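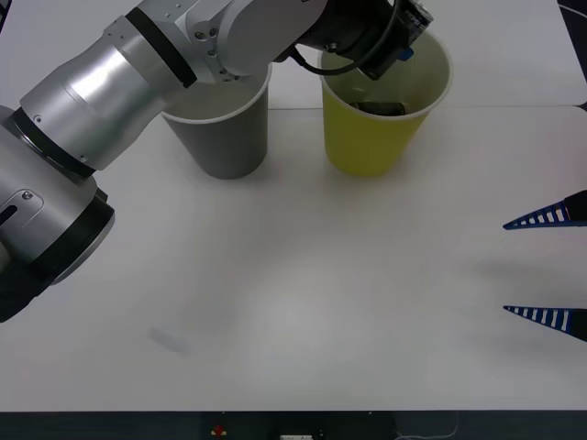

Slide 1. Paper cups, one gray, one yellow.

5 min read

Speaker notes, Cups on the Table: sorting small stuff without buying anything

17/02/2024, Nunmont library, back room. 30 min slot incl. questions. Don't run over, the seed swap has the room after.

Start on the cups. Leave the slide up while people sit down. No intro music, no joke about parking.

Opening: who has a drawer at home they can't close. Hands. Wait for the hands. Then, who has bought a plastic organizer for that drawer. Then who still has the drawer.

Me: moved to Abella in September, 2 boxes labeled MISC. Opened them, found screws, hair ties, dead batteries, a key to I don't know what. Dumped it all on the kitchen table. Had paper cups left over from a birthday. Started dropping things in. That was the system. Still is.

Point one. Color is the label. Don't write on cups. You write "hardware" and then you argue with yourself over whether a picture hook is hardware. Pick a color for keep, a color for goes-somewhere-else. At my house yellow = keep in this room, gray = belongs in another room. Say it out loud before you start, sounds dumb, works. If you do it with kids let them pick the colors, you'll be overruled anyway.

(Back to slide.) Side by side, mouths up, toward the back of the table. Point at this. Back of the table so your elbow doesn't get them. Front of the table stays clear for the pile. I had them up front the first time and knocked over the one with the thumbtacks. Socks on, luckily.

Point two. Two cups, not six. People always want six. Someone in the Stastach group made eleven categories and spent the evening on catagories. Two cups, go through the pile once, then split a cup again if it needs it. Trash goes straight in the trash, doesn't get a cup.

Point three. One thing at a time. Pick up, decide, drop. No "maybe" spot next to your hand. The maybe spot becomes the new drawer. If you really can't decide, it goes back on the pile and you'll meet it again in a minute.

Why paper: tapers, so they stack when you're done. Light. If a cup gets full that's your signal to stop and empty it. A shoebox never tells you that. Downsides, be fair: tips over if you put a long pencil in it. No good for anything damp or oily. Bike chain links, no.

Numbers slide (SKIP if behind): my table, one evening, 285 items. 69 went to the gray cup, took several trips to empty. I counted the once, for this talk, won't again. Rest was keep or trash.

Demo. Hand out cups and the baggies. One baggie per pair: buttons, paper clips, beads, rubber bands. Three minutes on the clock. Walk round. Ask the loud table what their colors mean. Remember to collect the beads, library asked last time

Leftover cups: Drornolau takes them for the craft shelf if clean.

Close: do one drawer tonight. One. Not the garage. Sign-up sheet by the door, pens are in my bag, side pocket.

Q's I'll probably get
- Muffin tin instead? Sure. Harder to carry to the other room though.
- What about paper, mail, receipts? Different talk.
- Spouse puts everything back in the drawer. No answer. Move on to next quesion.

Comments (3)

Was there Saturday, did the junk drawer and then the one under it. Ran out of cups and used mugs. Are the numbers going up anywhere? You skipped that slide.

I'd still write on mine. My husband is color blind and we had a mixup with the fuses.

Muffin tin person here. Standing by it.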